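Section 4. Setting Up and Caring for Glass Pieces

This section covers the footed glass vessels supplied with the Plestmont display range: large open bowls on a short stem, standing on a round foot. Read it through before you open the inner carton. Fitting the shelf is covered in Section 3, and lighting in Section 6.

4.1 Before you start

You will need:
A clear table, larger than the carton on all sides
A folded blanket or thick towel
Two soft cotton cloths
The pack of clear felt dots from the accessories bag
A small spirit level

Take off rings, watches and bracelets. Wash and dry your hands, or wear thin cotton gloves. Rubber-palmed gloves leave marks on frosted glass that are slow to come off.

Caution: If the carton has been stored in a garage or an unheated van, leave it closed indoors overnight. Cold glass brought into a warm room can crack when it is handled.

4.2 Unpacking

1. Spread the blanket on the table and set the carton on it with the arrows pointing up.

2. Slit the tape with the blade turned away from the contents. Do not push the blade in more than the thickness of the cardboard.

3. Lift out the top tray and put it to one side. Check it for felt dots and paperwork before you throw it away.

4. Slide one hand down under the bowl and the other under the foot, and lift straight up. Do not lift by the rim.

5. Stand the vessel on the blanket and remove the paper sleeve from the neck. The sleeve unwinds counterclockwise. If it sticks, cut it with blunt scissors.

6. Look over the rim, the neck and the foot under a good light. Report chips or cracks to Situvent before you go any further, and keep the packing until you have had a reply.

Note: Small bubbles and faint bands in the bowl are normal in this glass and are not grounds for a return.

4.3 Placing the vessel

The weight is carried entirely by the foot, so the surface under it matters more than anything else in this section.

1. Check the shelf or tabletop with the spirit level in both directions. Correct any lean at the furniture feet or brackets – never with card or paper under the glass.

2. Wipe the surface and let it dry.

3. Turn the vessel on its side on the blanket, holding the neck, and press four felt dots to the underside of the foot, evenly spaced near the outer edge.

4. Stand it up again, carry it with both hands as before, and set it down flat. Do not slide it into position.

5. Press lightly on the foot, first on one side and then on the other. If it rocks, take it off and look for a doubled dot or some grit.

Hands stay low for all of this. The stepped rings between bowl and foot give a good hold for steadying the piece, but they are not a handle, and the full weight should never hang from them. 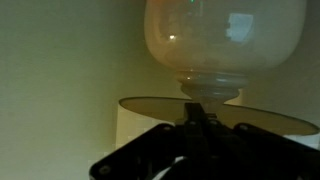
Panagiotis Lazarević disagrees with the dots. I put mine straight on a waxed oak sideboard with the felt underneath and it crept a little every time a door slammed. I switched to a thin cork mat cut to the size of the foot and it has stayed where I put it. The dots are fine on paint or stone, but I would not use them on wax.

Cork may be used in place of felt on waxed or oiled wood. Cut it slightly smaller than the foot so that it does not show, and do not glue it to the glass. Cork mats are sold separately under part number 1395.

4.4 Cleaning

1. Dust weekly with a dry cotton cloth, working from the rim down.

2. For fingerprints, dampen the cloth with lukewarm water and one drop of dish soap. Wipe, then go over the same place with the second cloth.

3. Clean the rings of the neck with a soft, dry paintbrush. Dust collects in the grooves and a cloth only packs it in.

4. Wipe the foot last, supporting the bowl with your free hand.

Caution: Do not put any glass piece in the dishwasher. Do not use scouring powder, steel wool or window spray containing ammonia.

4.5 What to put in it

The bowl is meant for display. Dried flowers, shells, wrapped candy and light fruit are all suitable. Do not fill it with stones, sand or water, and do not burn candles in it. Add contents after the vessel is in its final place, and empty it before moving it again.

4.6 Storing

Wrap the neck first, using enough paper to bring it out level with the foot, then wrap the bowl. Store the piece upright in its own carton with nothing on top. Replacement sleeves and trays can be ordered from Situvent under part number 106.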